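Newsletter > Issues > Notes from the data side

Hi again! I promised a proper update on the clothes work, and since Mounir has stopped sending me reminders (I think he gave up), I'm going to write it before I lose the thread.

So, the short version is that Premness is now a laundry project. We started it in December as a "tidy up anything in a bedroom" project, and that was way too broad. We had people putting away books, moving lamps, straightening cushions, and the policy we trained on it was a bit of everything and good at none of it. Fatemeh argued for clothes from the first week and I argued against her, so please enjoy this public admission that she was right.

We collect with the hand-held grippers, one in each hand, in real homes. You do the task yourself, with the fingers of the tool in place of your own, and the camera on each one records what the robot would see if its wrist were there. The first ten minutes feel ridiculous. You reach for a sleeve, you miss the sleeve, you get a pinch of bedspread along with it. Then something clicks and you stop thinking about your hands, and that's when the good examples start coming. Ivone now asks everybody to throw out their first 3 episodes of a session, and I'd say she's being generous to some of us (me).

The target for this round is 200 usable episodes per garment type, and 300 for knitwear, as knits are a menace. They stretch. You lift one end and the other end stays exactly where it was, thinking it over. A shirt tells you pretty quickly where its corners went, but a heavy cardigan hangs in one long lump and you have to find the hem again every time. Vanderleia went through a batch of knit episodes and marked 65 of them as "regrasp," meaning the person let go and took hold somewhere better. We almost filtered those out! I'm so glad we didn't — letting go and trying again is a huge part of handling soft things, and the model had hardly any of it to learn from.

A few things we've changed in the instructions for collectors. Leave the room the way you live in it. Leave the other clothes on the bed too, we want the clutter. Curtains open or closed, your choice, but don't switch halfway through an episode. And please go slower on the lift than you think you need to. Anoma plays everything back at normal speed and she can tell who was trying to finish before dinner.

What I still can't settle is where an episode should begin. Half the team starts with the garment in a heap, the other half spreads it out a little first, and the two sets don't mix nicely when we train on them together. My vote is for the heap, every time, even if it makes for a longer session. If you've collected for us and have an opinion, hit reply, I read all of them. Next on my own list is more sleeves — picking one up by the end and getting it clear of the rest before the fold.
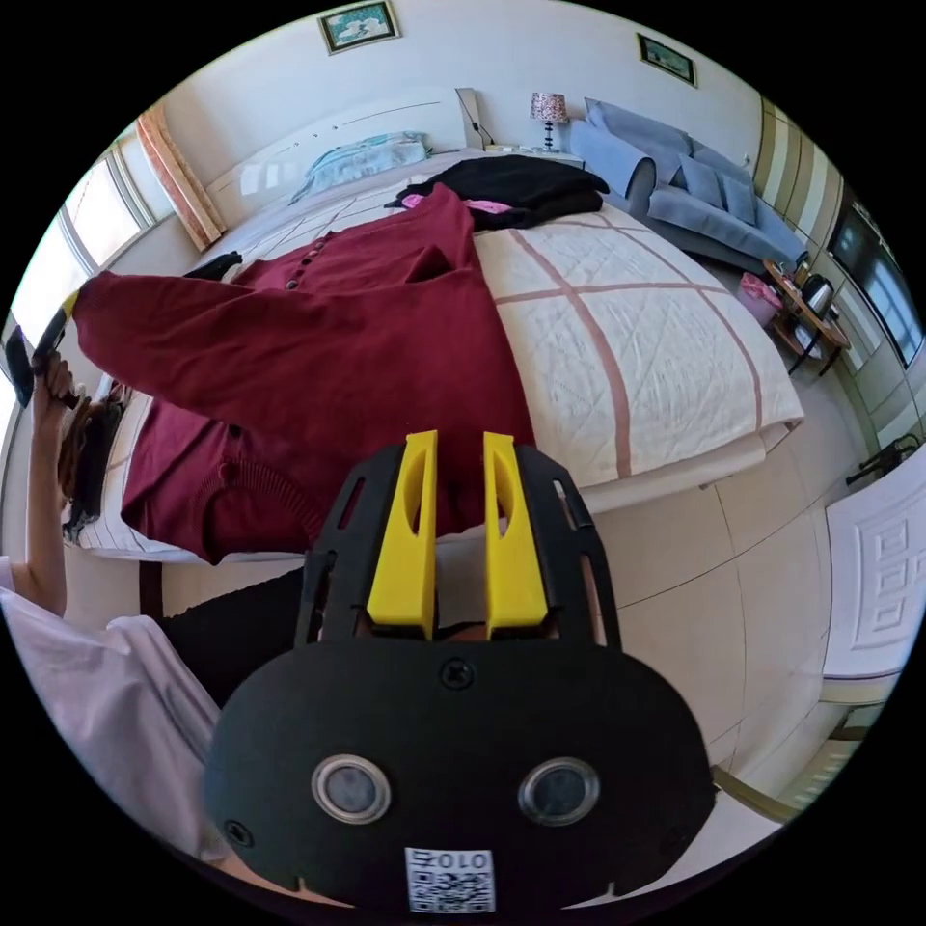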